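Speaker notes: Collecting switch-operation examples on the Korivari cabinet
Amirul Nugroho, Nindura
14 October 2018

Slide 1. Scope
Title only. State the task: operate a named control on a closed cabinet door, one control per episode. Navigation and door opening are out of scope. Questions on those go to the Flindbridge session after the break.

Slide 2. What one example contains
Head camera video, joint positions for arm and hand, the instruction text, and a result label. All streams share one clock. The operator speaks the instruction before the arm moves, and the text is entered afterward from a fixed list. Free wording was dropped in April. Too many operators had their own names for the same switch.
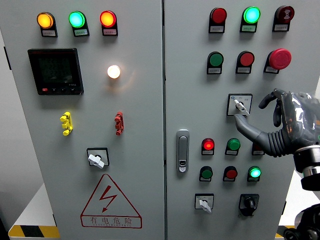
Slide 3. Episode counts
Target is 400 accepted episodes. We have 285. Rejected episodes are kept in a separate store with the reason attached. The most common reason is a start pose outside tolerance, followed by a missing result label. Do not read the table aloud. Pause long enough for people to copy the bottom row.

Slide 4. Why the selector switches are hard
A push button needs one contact point and one direction of force. A selector needs contact on the side of the handle, then a turning motion about an axis the hand itself tends to hide. On the cabinet doors several selectors share the same white handle, so appearance alone does not identify the target. The model has to use position relative to the other controls. Mention that the emergency stop is on the same door as the center selector, one row up. Any contact with it outside a stop instruction is labeled a failure, whatever happens to the selector.

Slide 5. Approach and contact
Operators are told to approach from the right and to slow down for the last part of the reach. We log two contact styles as separate tags: fingertip push and hooked grip. They should not be merged in training until we have compared them.

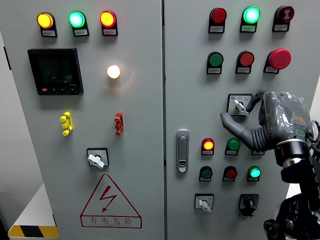 Slide 6. Lighting and lamp state
Lit lamps spill light onto the paint around them, and early versions of the detector put the lamp boundary too wide. Bouvier's fix was to lock exposure at the start of each session. Lamp state is annotated per episode. Skip the detail on white balance if time is short.

Slide 7. Session rules
20 episodes per operator, then a change of operator. Starting pose is varied between episodes. Handle position is recorded before the first move and again after the arm withdraws. 14 episodes were lost when the second reading was skipped, and the form now blocks submission without it.

Slide 8. Open items
Held-out set: still undecided whether to hold out by operator or by control. I prefer by control. Second cabinet: waiting on a delivery date. Label audit: first pass done, disagreements not yet resolved.

Leave slide 8 up during questions. Backup slides 9 and 10 have the joint limits and the full instruction list.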